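Clothes folding and bed tidying: participants wanted at Lotiment
23/12/2022 - by Kirsty Mapplebeck
2 min read

Lotiment is looking for people who tidy a bedroom in the ordinary way. We study how clothes are picked up, folded and put away when they were left on the bed. Most of the pieces are T-shirts, and the bedding is white, so dark clothes are easy to see on it.
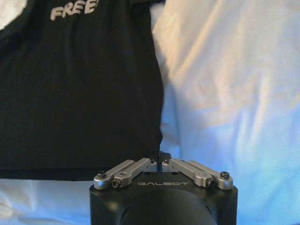 One session takes 60 minutes. You will come to our rooms in Mudholm and do four short tasks, always with a break between them. You do not need to be fast or very neat - please fold as you fold at home. After the last task we ask a few questions about your habits with laundry.

You should be 18 or older and able to stand during the tasks. Experience in a hotel or a laundry is welcome but not required.

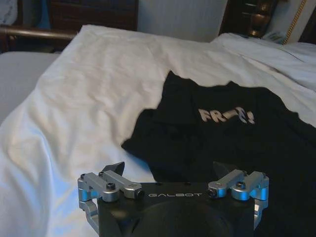 Travel inside Mudholm is paid back when you bring the ticket. Sessions will continue until June. To apply, please write a short message to Colin Inskip at our front office and tell us which mornings are possible for you.

Recent items
Flindik is hiring a linen room assistant
Weekend ironing course, places left
Drawer or shelf? Results of our reader survey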